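Six hours with a very small trash bin

My job title has the word "learning" in it, which suggested to me, when I signed on at Planow, that I would be the one doing some. The learner is a robot hand. I am the one who puts the bin back.

The task we're on this month is called Picard in the spreadsheet, for reasons that left the company before I arrived. In Picard, the hand goes to a little tabletop trash bin, finds the button on the lid, and presses it. A person steers every attempt, the whole thing gets recorded, and the recordings go off to the Kosemthorpe office, where the model chews on them over the weekend. We owe them 1,695 good ones. As of Saturday we had 367.
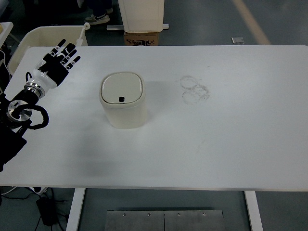

Picard, hand up, bin waiting. The rings on the table are permanent residents by now.

You would think pressing a button is the easy one. I did, and said so in a meeting. The button is small, black and near the front edge of the lid, and steering somebody else's fingers toward it feels like threading a needle in oven mitts. My first 2 attempts went straight to the reject pile. On one I shoved the bin sideways, and on the other I pressed the lid, with great confidence, everywhere except the button.

Then there's the variety problem. If the bin sits in the same spot every time, the model learns the spot and ignores the bin. So between takes I nudge it - a bit left, a bit back, a quarter turn - and try to be random about it. I am terrible at random. Prallgate, our review tool, draws a map of all the starting positions, and mine looked like a man slowly walking a bin around a parking lot. We now roll a die. It has 6 sides and better instincts than me.

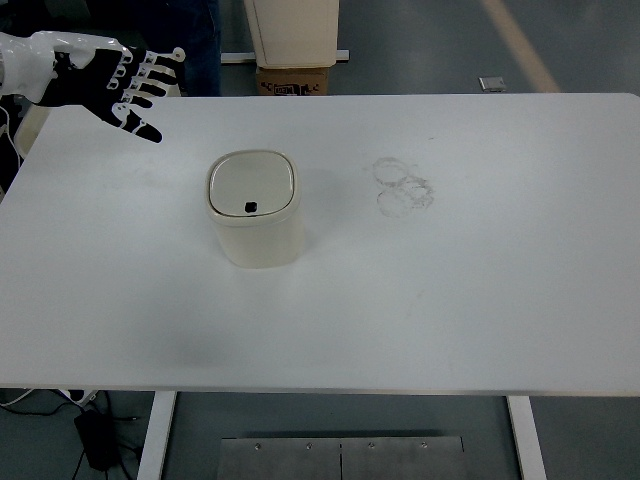 Do you keep the attempts that miss the button?
Some of them. If the hand misses, backs off and gets it on the second try, that stays in, so the model sees what recovering looks like. A plain miss gets labeled and set aside.

I've gotten faster, for what it's worth, and I now press elevator buttons very slowly, from above, with my wrist locked. Next up on the list is a drawer. I've said nothing about drawers in any meeting.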